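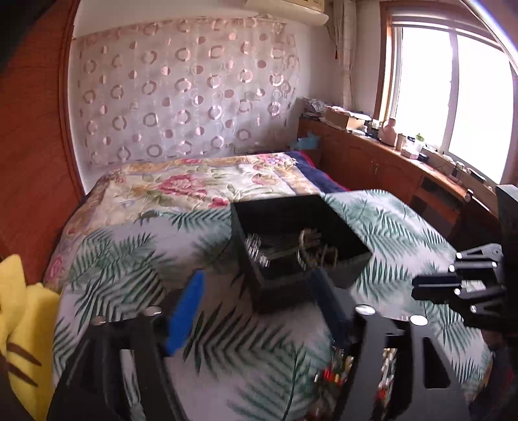
Figure 2. Layered bed textiles in use: a leaf-printed sheet, a floral quilt and, at the far right, a navy blanket with a red edge. An open black box rests on the bed.

4.2 Layering and the life of older bedding

Most of the households we visited in Ikcombe did not own bedding in sets. Sheets, quilts and blankets had been bought or given at different times, and were put on the bed in whatever order suited the weather and the sleeper. Printed patterns were often mixed on one bed (Figure 2). When we asked whether the pieces were meant to match, most people seemed to find the question odd. One woman told us that matching was for guest rooms, and she did not have a guest room.

Of the 19 households in the study, 13 kept at least one quilt or blanket bought before 2000. These older pieces were seldom stored away. They were used as a middle layer, with a newer cover on top in the daytime, or folded at the foot of the bed and pulled up at night. Tripathi makes a similar point in her work on household linen, where she argues that a worn textile moves down through the bed before it leaves it. Our interviews support this in part. Several quilts had moved the other way and were brought back to the top once a newer cover had faded or torn.

Washing set the limits on what could be kept. Cotton sheets were washed weekly, usually on a Sunday, but thick quilts were washed once or twice a year and dried outdoors in July or August. Four households had given up a quilt only when it no longer fitted their washing machine. Two others took theirs to the Gramulik launderette on the high street, and spoke of the cost as a reason to do it less often than they would like.

Repairs were mostly small. Edges and bindings wear first, and a new strip sewn along one side was the mend we recorded most often. Iman Tawfik, who carried out the second round of interviews, noted that people tended to mention these repairs late in the visit, after they had said that they did not sew. We therefore added a direct question about mending to the interview guide, and went back to the first six households to ask it.

The answers on disposal were less clear and are dealt with in Section 4.3.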